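FOR IMMEDIATE RELEASE

Skemmont to bring lost property from all town buildings under one roof

New counter at the Skemmont Recreation Centre opens in January with online claims and a longer holding period

SKEMMONT – Lost property from the town's arenas, libraries, pools and buses will be handled at a single counter in the Skemmont Recreation Centre starting in January. The counter will be run by Cletora, which has operated the lost and found at the recreation centre under a trial agreement and will now take on the service for every municipal building.

Until now each building has kept its own box or cupboard, with its own rules on how long things are held. A mitten dropped on a bus and its mate dropped at the arena could end up in two different places, with two different phone numbers to call. Under the new arrangement everything is sent to the recreation centre on the next working morning, described, given a tag and shelved by category.

Last year 2,834 items were handed in across the town. Of those, 2,172 were never claimed. Water bottles, children's toys, single gloves and lunch containers made up most of what was left at the end of the year. Phones, wallets and keys were claimed far more often.

"Most people don't come looking for a water bottle, and they often don't know where to start if they do," Cletora said in a statement. "We want the small things to be as easy to get back as a set of keys. That begins with a proper description of each one on the day it arrives."

How items are described

Each item is looked at on its own before it is shelved. Staff write down the type of object, the main colour and one or two details that would help an owner pick it out from others like it. A record that says only "bottle" or "toy" is sent back to be redone.

For a bottle, the record gives the material, the colour of the cap and the colour of the label. For toys and household pieces, shape comes first, followed by any pattern. If staff can't tell what something is, they describe the shape and leave the name blank. Guessing has caused trouble in the past: a claim can be missed when the owner searches for one word and the record uses another. 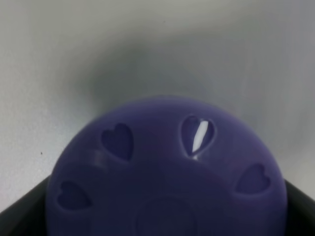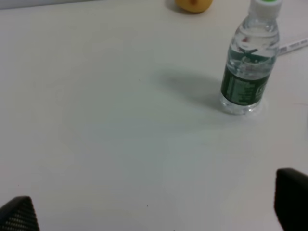
At the Skemmont Recreation Centre: a purple dome-shaped piece with heart-shaped recesses (first photo) and a small clear water bottle with a white and green cap and a dark green label (second photo).

How to make a claim

Claims can be made at the counter or through an online form built by Brereo. The form asks for the type of item, the colour, where it may have been lost and the week it went missing. It does not show a public list of everything on the shelves. Claimants are asked to describe the item in their own words, and staff compare that with the record.

For everyday items such as clothing, bottles, lunch containers and toys, a matching description is enough. For phones, bank cards, jewellery and anything holding personal information, government-issued photo identification is needed at pickup. A parent or guardian may collect on behalf of a child.

There is no fee for claims. Items can be held at the counter for two weeks once a match has been confirmed – longer by arrangement if the owner is out of town.

Paper forms will stay available. The first printing of 200 will be shared among the libraries, the arena and the front desk at the pool, and completed forms can be dropped off at any of those locations.

Holding periods

Everyday items: 60 days, up from 30 at most buildings.

Phones, wallets, keys and jewellery: six months.

Prescription glasses and hearing aids: six months.

Food and open drinks: thrown out the same day.

Sealed drinks: seven days.

Reusable bottles and food containers: 60 days, emptied when they come in.

Anything still on the shelf at the end of its holding period will be donated, recycled or put in the garbage, depending on its condition. Clothing and toys in good shape will go to thrift shops in the Skemmont area. Phones and other electronics will be wiped and sent for recycling. Identification is returned to the office that issued it.

The room

The counter is on the ground floor of the recreation centre, in the former skate-sharpening room beside the east doors. It has been repainted and fitted with 84 open shelf bays made by Van der Linden, a local cabinet shop. The lowest bays are deep enough for hockey bags and folded strollers. Smaller goods go at eye level in shallow trays, with the tag number on the front.

A locked cabinet for valuables stands behind the counter and is not open to the public. The doorway has been widened and one section of the counter lowered for people using wheelchairs or scooters. There is a bench in the hall for those waiting.

Parking in the east lot is free for the first 30 minutes. Transit riders should get off at the recreation centre stop and use the east doors, as the main lobby entrance is on the other side of the building.

Hours

The counter will be open weekdays from 10 a.m. to 6 p.m., with shorter weekend hours from 10 a.m. to 1 p.m. It will be closed on statutory holidays. The online form can be filled out at any time, and replies are sent within two working days.

Changes at other buildings

Lost and found boxes at the libraries, the arena and the pool will be removed during January. Front desk staff at those buildings will still accept found items and pass them along, but they will not be able to search for or release anything. Items already being held at those sites will be moved to the new counter, and the longer holding period will apply to them from the date they were handed in.

Schools are not part of the program and will keep their own lost and found tables.

About Cletora

Cletora runs lost property counters for recreation facilities, transit services and event venues. It has operated the counter at the Skemmont Recreation Centre since the start of the trial.

Media contact

Cletora Communications, care of the Skemmont Recreation Centre, east entrance

– 30 –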